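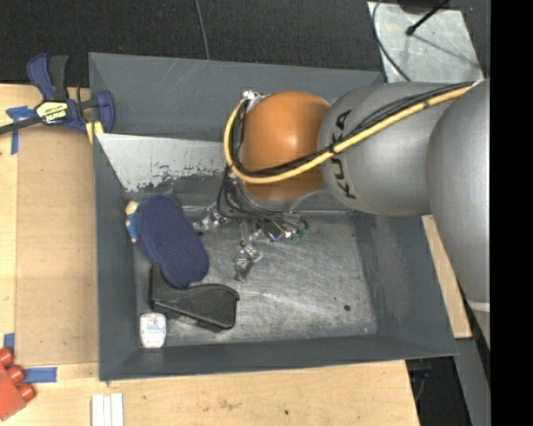 Rustness – Reunión de coordinación del almacén y la sala de clasificación

Acta de abril

Asisten: Karla Bermúdez (modera), Taras Lytvynenko, Larysa Palamarchuk, Wayne Dawber. Se incorpora a las 10:20 Tymofii Horobets, que venía de la otra nave. Toma nota Larysa.

1. Acta anterior

Se aprueba sin cambios, salvo una corrección de Wayne: el pedido de etiquetas lo hizo Drutitz y no Bilyk, como quedó escrito. Larysa pide disculpas y Karla le agradece, con mucho cariño, que lleve tantos meses poniendo orden en nuestras conversaciones, que no siempre lo ponen fácil.

2. Estado de los cajones

Taras ha repasado los cajones grises grandes, los de paredes inclinadas, y trae sus impresiones. Los fondos están muy rayados y en el panel inclinado de atrás la pintura se ha ido gastando, sobre todo por el borde inferior. Propone lijar y repintar. Wayne prefiere esperar al presupuesto de Trorkico, que ofrece fundas interiores, y recuerda que la última vez que pintamos por nuestra cuenta el olor nos acompañó hasta la hora de comer y bastante más allá. Se habla un buen rato del asunto – con argumentos muy razonables por ambas partes – y se acuerda pedir el presupuesto para 2 cajones y decidir después.

3. Artículos sueltos

Quedan por clasificar unos 139 artículos del lote de Bilyk. Karla recuerda que el calzado y las zapatillas de casa van aparte y que conviene repartir las cosas por todo el fondo del cajón, que tienden a acabar juntas a un lado. Larysa pregunta qué se hace con las piezas desparejadas. Tras varias ideas, algunas muy simpáticas, se acuerda guardarlas tres semanas en la estantería de la entrada, con su nota, y revisarlas en la próxima reunión.

4. Limpieza y turnos

Tymofii se ofrece a preparar el cuadro de turnos, y todos se lo agradecemos de verdad. Los cajones se vaciarán del todo antes de pasar el paño, también por las esquinas. Faltan cinco paños y un cepillo de mango corto; los compra Wayne y entrega el recibo a Karla.

5. Ruegos y preguntas

Taras pide que se baje un poco la radio por las mañanas – solo un poco, insiste – y Wayne acepta de buen grado. Larysa avisa de que la llave del armario sigue sin aparecer.

Pendiente: presupuesto de Trorkico (Taras), turnos (Tymofii), paños y cepillo (Wayne), llave (todos).

Se levanta la sesión a las 11:35.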